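What Is Insurance, and Why Do Grown-Ups Sigh About It?

Suppose you have a bike. You love your bike. One night a tree falls on it, because trees have no manners. A new bike costs more than you have in your piggy bank, even counting the foreign coin. What now?

People have been grumbling over this problem for ages, and insurance is what they came up with.

The big jar

Let's visit the town of Hinau, where 893 families each own a bike. Every year, each family puts $8 into one enormous jar. When a tree squashes somebody's bike, the money for a new one comes out of the jar. Most families get nothing back that year except an unsquashed bike, and they complain anyway.
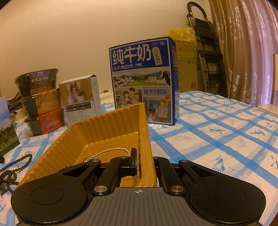

A yellow tray, held by its side.

The money each family puts in is called a premium. It sounds like fancy ice cream. It is a bill.

Who looks after the jar?

In Hinau, the jar belongs to a company called Cirance. Its job is to collect the premiums, check the stories ("A dragon ate it" needs more paperwork) and pay people whose bikes are ruined. Asking for the money is called making a claim. Cirance keeps some of the jar to pay its workers and its electric bill.

What is a deductible?

A deductible is the part you pay yourself. If the new bike costs $60 and your deductible is $8, the jar pays $52. This keeps people from making a claim for every scratch and every wobbly bell.

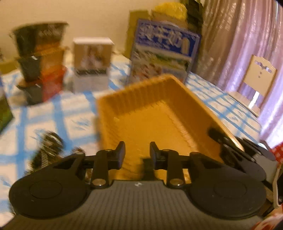

Why doesn't everyone pay the same?

Down the road is Dener, which has a great many old trees and a lot of wind. Bikes get flattened there more often, so more money has to go into the jar. Families in Dener pay higher premiums. They think this is unfair. The trees have no comment.

Can you insure anything?

Lots of things: houses, cars, teeth, pets, even a trip to the beach. You can't insure your bike after the tree lands on it, though. Plenty of people have tried.

Words to remember

Premium: what you pay in.
Claim: asking for money after something goes wrong.
Deductible: your share of the damage.
Policy: the long paper with all the rules, usually kept in a drawer with the dead batteries.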